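Porkport Camp Says Goodbye to Its Fall Session

The fall session of the Drekley after-school camp wrapped up in November, and what a few weeks it was! A total of 104 kids in grades three through eight came through the doors in Porkport, with 24 counselors (many of them former campers themselves) to keep them busy until pickup.

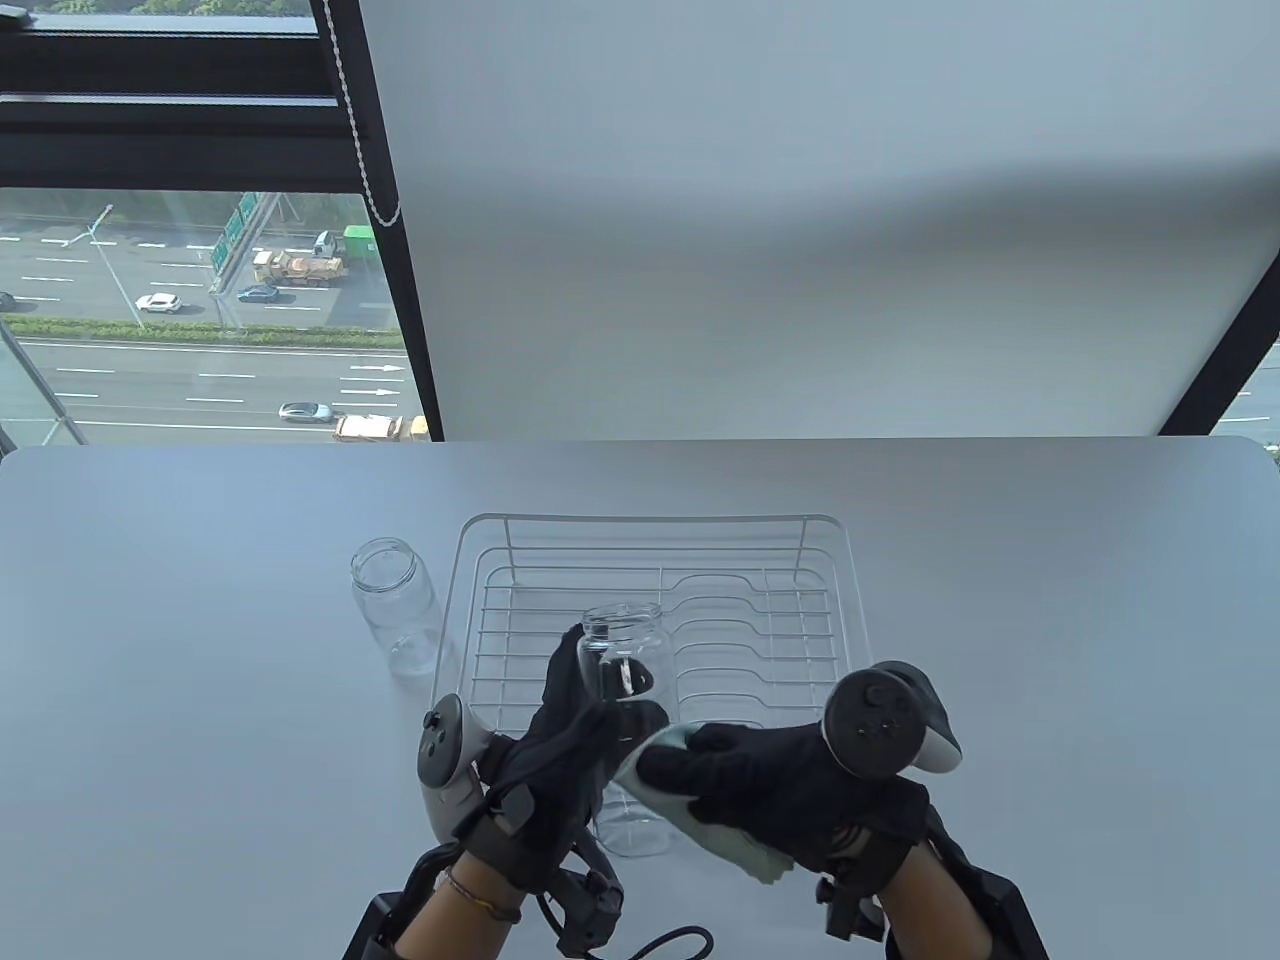
Our theme this time was food from home, and the campers ran with it. Each group picked a family recipe to learn, and the older kids wrote the directions out by hand for a cookbook. Pickling was the big favorite, which meant clear glass jars, the kind with a threaded top, and a white wire dish rack to stand them in. Ankica Stoyanova, who led the kitchen group, says she has never been asked so many questions about cabbage in her life - and she loved every one of them.

The cookbook went on sale at the closing supper and, together with the bake table, brought in $2570 toward next summer's scholarships. The goal is $3000, so we are getting close! 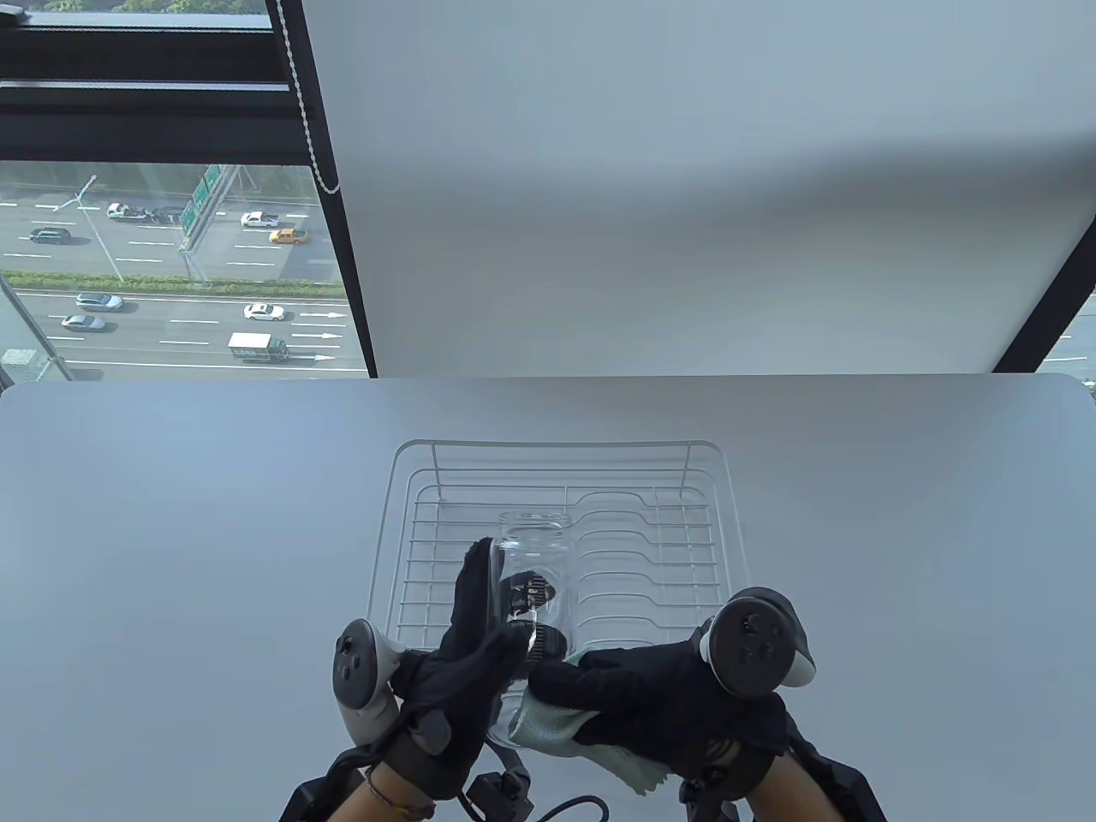
Families who missed the supper can still pick up a copy at the front desk until 6 p.m. on camp days. Counselor Stojan Gashi is also taking names for the winter session, when the campers will be putting on a play.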